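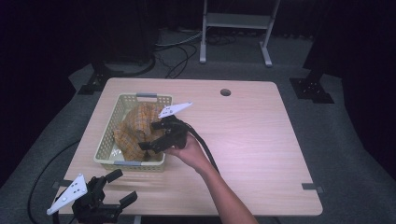
A hand-held gripper beside a basket holding a plaid cloth at the Hulstead shared workshop.

HULSTEAD, 10/16/23 - Wagner Medeiros says his homemade laundry robot will be folding shirts in 3 months. So far it has no arm.

What he has is a pair of black grippers on cables, worked by hand to record how a person picks up cloth. Medeiros began the build in August and puts the cost to date at $401. He has logged 48 recordings, all made at one table.

He calls that "plenty to start with." Other members of the workshop are less sure. A similar project in Jodville was dropped last year after it failed to get past dish towels.

Medeiros would not give a date for a public test. He said the arm is on order.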